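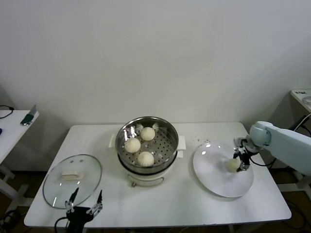

Clasent is back 21st April, with 280 independent grocers handing out free hot breakfast samples all morning. Bakery, porridge, tea, the lot. Some stores will have an electric steamer going at the counter, round white buns in a steel basket, glass lid off to the side. First come first served.

Stores get a starter kit from Grido: napkins, posters, shelf cards, coupons. Two sizes. Kits ship seven days ahead, so orders in early pls. Akgül is suppling the tea.

Retailer sign-up still open at the Pladness trade desk, ext. 2551.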